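The Mug Shift

Declan Ackroyd drove the two arms from a chair in the back office at Lernosura. He had a headset, a pair of hand controllers and a foot pedal that started and stopped the recording. The arms, the table and everything on the table existed only in the simulator. He had worked there since spring and had stopped reaching out to steady things that weren't there.

The task on Wednesday was the same as it had been on Tuesday. Pick up the cup named in the prompt, put it in the compartment named in the prompt, open the hand, back away, press the pedal. The shift target was 200 good episodes. A dropped cup was a bad episode unless you picked it up again, in which case it was a recovery, and recoveries went in their own folder.

By two in the afternoon he had 29 left to do.

His mother called during the break. She wanted to know if he was eating, and then she wanted to know what he did all day, which she had asked before.

"I put cups in a box," he said.

"And they pay you for that?"

"It's so the robot can learn to put cups in a box."

"Your grandfather could have shown it," she said. "He packed dishes for forty years."

This was true. His grandfather had worked for a moving company called Hurkanel until his knees gave out. As a boy Declan had sat on the stairs of other people's houses and watched him wrap plates. The old man never looked at his hands. He looked at the place where the plate was going, and the plate went there.

Declan finished his sandwich and put the headset back on.

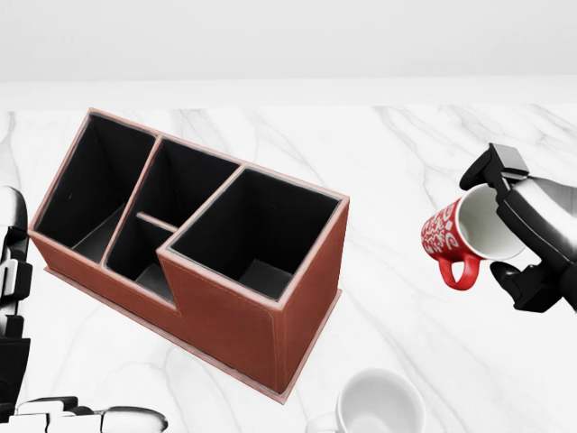
The prompt said red mug, right compartment. He brought the wrist over slowly. The reviewer that week was a woman named Grgić, who worked from the Trurkinero office and left short notes. Her note from the morning said: Episodes 12 through 40 all the same. Same approach, same height. Please vary.

He had read it and been annoyed. They were the same because that was the good way to do it. He had found it in his first week and polished it, and now he could run it while thinking about something else. But the model wasn't supposed to learn what Declan did when the cup was easy. It had to know what to do when the cup was somewhere else, or turned around, or half hidden behind another one.

So he varied. He came in low on one and high on the next. He took a mug with the handle facing the wrong way and left it wrong. On one try he let go too soon, and the mug hit the rim of the organizer and rolled off across the marble. He kept his foot off the pedal. He went after it with the arm, got a finger inside it, lost it, got it again, and set it down in the compartment on its side. The whole thing took 48 seconds. A clean one took nine.

He moved it to the recoveries folder and typed a comment: Ugly but it got there.

The next one he did the way his grandfather would have, or tried to. He stopped watching the fingers and watched the bottom of the compartment. The arm wobbled more than usual. The mug went in.

He did it that way for the rest of the afternoon. He was slower and he knew it would show on the sheet. At a quarter to six he pressed the pedal for the last time and took off the headset. There was a red line across his forehead that would be gone by the time he got home. The office smelled like the carpet.

Before he logged out he checked the queue, and Grgić had already been through part of it. Most of the episodes just had a green mark. Episode 309 in the running count, which was the long one with the roll, had a note.

It said: Keep. More of these if you can. What were you looking at in the ones after?

The fingers and the wrist were tracked, and so was the headset. He hadn't thought about anyone reading the headset numbers.

He typed, Where it's going. He looked at that for a while and added, My grandfather packed dishes. Then he took out the second part, put it back in, and sent it.

He got his jacket. In the hall he called his mother and asked if there were any of the old moving blankets left in her garage. She said there were two, and that they had mice in them, and why did he want to know. He said he was only asking. She told him to come Sunday and look for himself, and to bring the car so he could take the lamp.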